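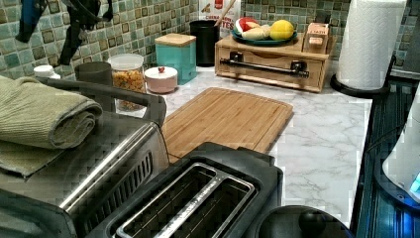

Toaster and cutting board on the counter

Where do I start with Susstead?

So my cousin keeps bugging me to watch Susstead, the old mecha series about the salvage pilots, and I finally gave in. Problem is there's the TV show, a movie, and 3 OVA episodes, and every list I find puts them in a different order. I don't mind subtitles. I just don't want to get Baumgartner's big secret spoiled before I've even met the guy. Help?

Answer from Pao-chu Siu
TV show first, all 38 episodes, then the OVAs, then the movie. The movie was sold as a recap, so people think it's a shortcut, but it blows the Baumgartner thing in the opening ten minutes! I made that mistake in college and I'm still mad. The first few episodes are slow (lots of cargo talk) -- hang in there until they get to Darnent station, that's where it picks up. The OVAs are set between two TV episodes but they were made later and kind of assume you know how it ends.

Answer from zunley_fan
just watch the movie lol. the show has too much filler and the robots look better in the movie anyway

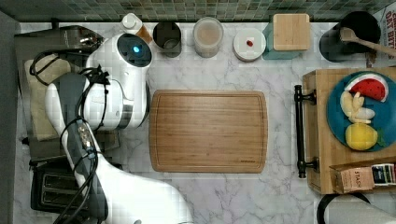

Is the English dub worth watching?

It's fine for the TV show, and the woman who plays the captain is great. They recast almost everybody for the OVAs though, so I'd switch to subtitles there. The movie dub leaves out two songs and I really missed them.

Posted 17 December 2021
Update: got through Darnent station last night and okay, I get it now. Going with the TV order. Thanks!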